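Skemton Open Day Bag Handling Set
Data card and README, revision 6

Summary

This set holds wrist camera recordings from a public demonstration of paper bag handling, given at the Trornero lab in May. It contains 300 episodes. Each episode covers one attempt by an arm to take hold of a small kraft paper bag, or of its twisted handle, and to lift, move or pass it. The demonstration ran for a single afternoon, with visitors in the room the whole time. Recording began at 1:30 p.m.

Maintainer: Seo-ah Ma
Demonstration lead: Cristóvão Frade
Annotation: Yaqin Zhong, Vinzenz Aebischer

Task

Paper handles are a poor target for parallel fingers. The cord is thin, it bends under its own weight, and it often lies flat against the bag after a failed attempt. The demonstration was planned around this case. Operators were told to grip the cord near the top of the loop where they could reach it and to accept any other point on the handle where they could not.
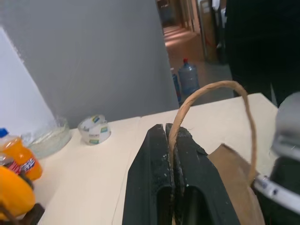

Handle grasp, wrist view. The cord is held between the closed fingers.

The table was left as it stood at the start of the open day. Bottles, tape and other items stayed on the surface, and no backdrop was put up. Users who need a clean background should look at the earlier Lustlow set, which uses the same task list in a closed booth.

Contents

episodes/ – one folder per attempt, with video, joint states and gripper width
labels/ – one text file per episode, giving phase boundaries and outcome
calib/ – camera intrinsics and hand-eye transforms, measured before the doors opened
visits.txt – start and end of each visitor group
splits/ – train and test lists; 50 episodes are held out for test

Video and joint states share one clock. Gripper width is logged separately and is aligned in post-processing. The alignment script is included, along with the raw width logs, for anyone who prefers to redo this step.

Phases

Every episode is labeled with the phases approach, close, lift, carry and release. A phase that did not occur is left out of the file. The carry phase includes any time the bag hangs free above the table, whether or not the arm holding it is the one with the labeled camera. Swing is not labeled. It shows up as blur in some carry frames, and these frames were kept.
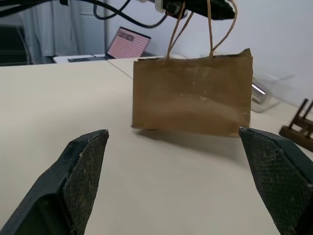 Does the outcome label cover damage to the bag?
The outcome label records only whether the bag reached its target. Tears and detached handles are entered in the notes field of the same file, in free text.

Collection conditions

Visitors came through in groups and could ask for an attempt to be repeated. Repeats are stored as separate episodes with a shared group ID. Jagadeesh Unnithan ran the safety stop and logged each use. Episodes ended by a stop carry the outcome "halted" and should be dropped for policy training – they are kept for work on failure detection.

Room light was not controlled. Exposure was locked at the start and not changed afterward, so later episodes are darker.

Known issues

Width logs drop samples during fast closing. Gaps are marked with -1.
Finger pads were not cleaned or replaced between groups. Friction should not be treated as constant across the set.
Some early label files use "grasp" where later ones use "close". The loader maps both to the same phase.
Depth is not provided.

Loading

Install the Mohammadi reader, point it at the root folder and call it with the split name. The default cache holds 2000 frames. Lower this on machines with little memory.

Audio was never recorded. Frames with a visitor's face in view were removed before release, and the frame index keeps the original numbering, so gaps are expected.

Corrections to labels go to Yaqin Zhong with the episode number and phase name. Changes are merged at the next revision and listed in CHANGES.txt.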